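Old Dell tower, cooler's off, what next?
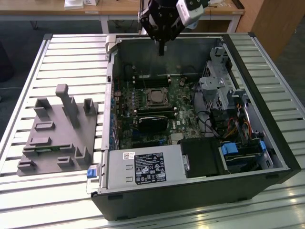 kimaro29
Posted February 11, 2020
Trying to get one more year out of this thing for the kids homework. Paste came today, want to do it right the first time. Side panel is off and its lying flat, processor still clamped in the socket. Do I take the chip out to clean it or leave it in?

plimmont
Leave it in. Wipe, small dot of paste, done. 15 minutes tops

naleo_15
Disagree - I always pull it, you can check the socket for gunk. Just go slow with the latch

plimmont
and thats how people bend pins. no reason to open that frame

kimaro29
ok leaving it. Should the graphics card come out too?

naleo_15
I would, more room for your hands. Unplug from the wall first!! And tuck those two black cables out of the way

plimmont
fine, agree on teh cables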